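Local news | Council & Services

Questions over Rancombe's plan to end staffed school kitchens

Rancombe council says it will save money and improve school dinners at the same time by closing the kitchens at its primary schools and having meals driven in from a single site at Letton. Parents who have heard that sort of promise before may want to read the small print.

The plan, which went out to schools in May, would see lunches cooked in the early morning, chilled, and sent out in vans to be heated up on site. The contract would go to Womer, a catering firm that already supplies care homes in the area. The council's paper calls the new service "fresher by design". It doesn't say how a meal cooked before 6am and eaten after noon is fresher than one cooked down the corridor.

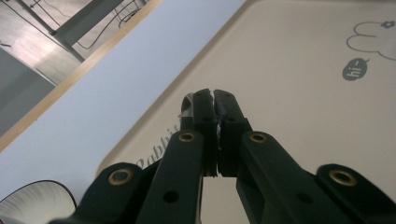
Most of the case rests on a trial at Hsiao Primary, where 301 pupils are on the roll. The council describes the results as "overwhelmingly positive". That turns out to mean a survey sent to every family, to which 20 replied. Of those, 12 said the food was as good as before or better. The other eight are not mentioned in the summary and have to be dug out of a table at the back.

The trial also ran for a single menu cycle, in the summer term, when appetites are smaller and cold dishes make up much of the choice. Winter, with its pies and roasts and gravy, was not tested at all.

Hemi Kingi, who has two children at the school, filled in the survey and is one of the eight. "They asked if lunch was served on time and if the staff were friendly. Well, yes, the staff are lovely. Nobody asked if my lad had eaten it," he said. He wants to know how much food went in the bin during the trial. So do we. The council told us waste was "monitored informally", and when pressed, said no weights had been written down.
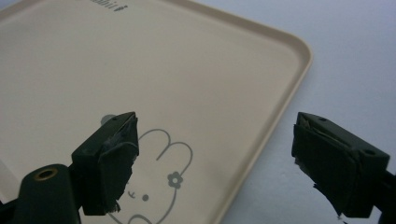
Will parents pay more under the new scheme?

The council says the price of a meal will be held for the first year, and it has made no promise after that. The draft contract allows Womer to ask for a rise every twelve months, and there is no upper limit in the version we have seen.

Then there is the saving itself. The paper counts the wages of the kitchen staff who would go, but leaves out the vans, the fuel and the new ovens each school will need for reheating. It also counts the kitchens as empty space that can be let or turned into classrooms – a hopeful view of rooms full of drains, vents and heavy wiring. No building costs have been put forward.

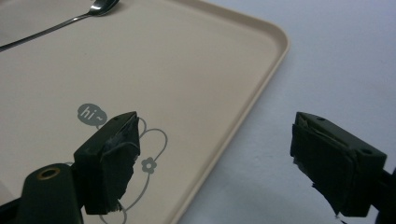 A petition against the plan had passed 200 names when we went to press. Petitions are easy to sign, of course, and some of those names may belong to people with no child at any of the schools. Still, it is ten times the number who answered the survey, and the council seems happy enough to rely on that.

Womer said it was "excited to work with families" but would not discuss menus until the contract is signed. Councillors are due to vote before the end of term. The full costings will be published afterwards.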